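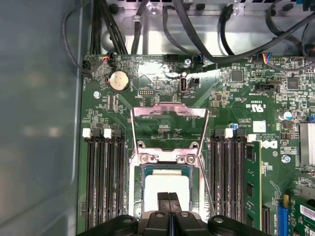
4.3 Keeping the cell in working order

The figures for desktop teardown that circulate in the trade are nearly always taken from a cell that has just been set up by the people who built it. We were more interested in what the same cell looks like after a month of ordinary use, with ordinary staff and whatever boards come in. The cell at Zadutwood was supplied by Cetent as a complete unit: one arm, one two-finger gripper, a small camera at the wrist, and a fixture that holds an open computer case flat on its side. The supplier's handbook gives a service routine. We followed it to begin with and then stopped following parts of it, for reasons set out below.

Figure 4 shows the approach to the processor. The load plate is up and the closed fingertips are over the white square on top of the package, nearly touching it. This is the position in which most of our trouble began. The handbook treats the approach as a matter of calibration: if the fingers arrive in the wrong place, recalibrate the wrist camera. We doubt that this is the right advice. Over the trial the cell made 274 approaches, and Rajkumari Tomar went through the log for every one that was stopped by hand. In most of them the camera had found the socket correctly. The error was in the fingers, which had worked slightly out of line at their mounting screws, and recalibrating the camera only hid this until the next time the screws moved.

We therefore changed the order of the morning check. The fingers are closed on a steel gauge block first, and the gap is read on both sides. If the two readings disagree, the mounting screws are slackened, the fingers are squared against the block and the screws are tightened again. Only then is the camera looked at. The whole check takes 15 minutes when nothing is wrong. Hokolell, the software that runs the arm, will happily skip it and start work, and on two mornings it was allowed to do so. We have left the runs from those mornings in the results.

Cables are the second matter, and here we have less to offer. In the case shown in Figure 4, black cables cross the bare metal tray and one thick one sweeps over to the right, while thin coloured wires run to small connectors along the top of the board. The planner supplied with the cell treats the space above a board as free once the side cover is off. That may be a fair assumption for a demonstration unit. We added a keep-out zone along the top edge by hand, case type by case type, and it is tedious work. Ieva Hunt drew up most of the zones, and her view is that anyone who claims the cell adapts to a new case unaided should be asked who drew theirs.

Wear on the fingertip pads was harder to judge than we expected. The handbook says to change them when they look polished. Two of us inspected the same pads and disagreed often enough that we gave up on appearance and went by hours run, a cruder rule but at least one that gets the same answer from everybody. We can't say whether it wastes pads. Bepari, who make the replacements, could not tell us what interval they had in mind – they said it depended on the job.

None of this maintenance time is counted in the throughput quoted by the supplier. We have counted it in ours, along with the gauge checks, the keep-out drawing and the stops for pad changes, and Section 5 gives the figures both ways. Readers who want to compare our cell with others should use the lower one, and should ask what has been left out of the rest.

Figure 4. Gripper at the processor socket, load plate raised, seen from the wrist camera.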